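Field Notes » Visits » Open day at Kavard

Aug 10, 2018 | 14 comments | 200 shares

So I finally made it to the Kavard open day, after missing the one in March, and I came home with sore feet and a notebook full of prices. We've been trying to budget for a first gripper setup at our little packing shop, and the online quotes were all over the map, so I figured I'd go ask people in person.

Blagoje Nikolovski showed me around and was very patient with me (I ask a lot of money questions!). The first thing he did was cross out half my list. I had the arm at the top and everything else squeezed in underneath, and he told me to start with the fingers. What are you picking up, how soft is it, how often does it change? Soft and floppy stuff is most of what we handle, so that got my attention.

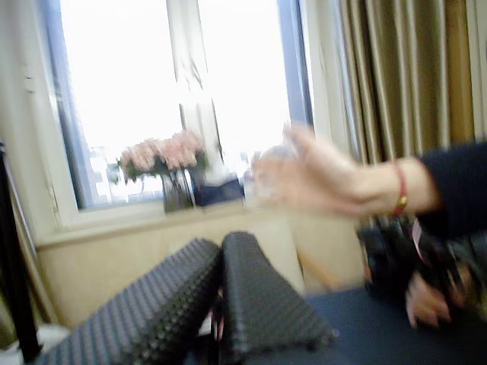
Finger pads wear out, and you buy them again and again. The Nirkiner set is $708 a pair, and Blagoje would put a spare pair in the budget from day one. Siketti sells a plainer set for less, but the mount is extra and the shipping to us is kind of painful. I wrote both down and put a big question mark next to Siketti.

Then I got talking to Ruaridh Imrie over coffee. He runs a shop a bit bigger than ours and bought an Awan controller last year for $1,884. He loves it – but he'd forgotten to plan for training, and he ended up paying another $1,000 for two days of it. I had zero dollars down for training. Zero! That got fixed right there at the table.

We also argued a little about leasing. Ruaridh is against it, Blagoje thinks it's fine for a first year, and I'm still on the fence. I need to see what the monthly payment does to us over the slow season before I decide anything.

Next step is mailing Kavard a box of our own bags so they can try them out and give me a proper quote. If you go to the next open day, bring samples with you, and eat first, as the sandwiches went fast.

Contact | © 2018 Field Notes | Back to top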